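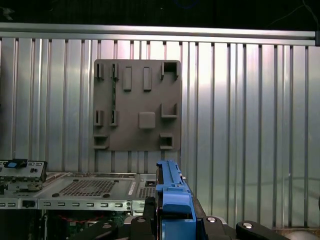
A blue plastic component held in the gripper beside an open server chassis, with the ribbed aluminum wall and its mounting plate behind.

Planning the Second Cell: A Conversation on Equipment Budgets

Thursday, August 17, 2023

When the hardware service center at Vastden received approval for its first robotic work cell, the request ran to 2 pages and contained a single price. The request for the second cell is a longer document. Botond Nyitrai, who manages equipment planning for the center, wrote both, and he met with us in July to discuss what changed between them.

"The first time, I budgeted for an arm," Mr. Nyitrai said. "I had a quotation from the supplier, I added shipping, and I submitted it. The arm came in on budget. Everything the arm needed in order to do anything useful came in afterward, on separate purchase orders, and each of those had to be explained to Finance."

The center handles servers returned from service, and the cell was purchased for repetitive parts handling on opened machines. The current request, filed internally under the project name Pornik, divides the cost of a cell into the arm, the gripper and fingers, fixtures, cabling and safety, and staff time. In the draft now under review, the arm accounts for 40 percent of the total.

"People are surprised by that number," he said. "They expect it to be closer to 80. But a chassis has to be held in the same position every time, and small parts need somewhere to go. Plates, brackets, clips, rails — these are inexpensive one at a time, and you will revise them more often than you think."

Fixtures have been given their own line for that reason. Mr. Nyitrai recommends that departments new to this kind of purchase set the line aside before comparing arms, and that they allow for at least one full redesign. His own team keeps its fixtures in plastic until a design has been settled, and it pays for metal only where a part has to locate something heavy.

The choice of gripper received similar attention. Two suppliers, Erdős and Ono, were asked to quote on the same list of parts, and both were sent samples. "We stopped asking for a payload figure and started sending a box of the real items," he said. "A latch weighs very little. What matters is whether the fingers can reach it with sheet metal on either side, and a catalog will not answer that for you."

He was asked how the center decides which tasks belong in the cell at all. The team reviewed 63 separate handling steps in its repair procedures and marked 10 of them as suitable for the coming budget year. The remainder stay with the technicians. Several were set aside on cost alone, as the fixtures would have served only one server model.

"I would rather defend a short list," Mr. Nyitrai said. "If a step applies to one model that leaves service next year, I cannot recommend buying tooling for it."

Staff time remains the most difficult entry. The draft allows up to 10 hours a week of a technician's time during the first quarter of operation, charged to the project and not to the repair bench. The earlier request allowed none, and the bench absorbed the difference. Mr. Nyitrai described this as the correction he was most anxious to make.

Maintenance appears in the new request as an annual amount, separate from the purchase price. It covers replacement fingers, cables, and a yearly inspection. Spare fingers will be ordered with the cell — a delay in the first year, when a replacement set had to clear the ordinary purchasing process, persuaded the center to keep a set on the shelf.

The request is expected to go before the capital review in the fall. Departments preparing similar proposals may obtain the cost worksheet from the equipment planning office.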